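1/14/22

Up before six again. The furnace was running when I went to bed and quiet when I woke, so I went down and reset it. It caught on the second try. Jocelyn Cloutier came by later with the meter and said the igniter is going. The part is 90 dollars and he wants 400 to put it in. I told him to go ahead.

Wrote to Qiuyue about the Merkau trip. She has the cabin through August if we want it, but Colton can't get more than a week off. It would be a long drive for a week. I said I'd ask Kristof whether he still has the tent.

Worked on the Bisard chapter until lunch and got about 1000 words, most of them usable. The part where the brothers sell the mill is still too slow. I moved the letter to the front and will see how it reads tomorrow.

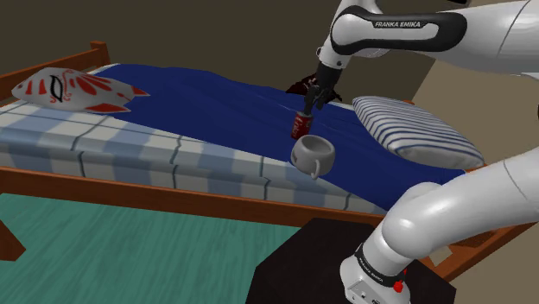

Soda can and white mug, bedroom.

Walked to the post office after lunch. Sidewalk on the north side is all ice, so I took the street. Brayden's package still hasn't come. The clerk gave me a form.

Soup for supper. Read 20 pages of the Dhillon book and put it down. My knee is sore from the stairs. Need to call the dentist, and pay Jocelyn.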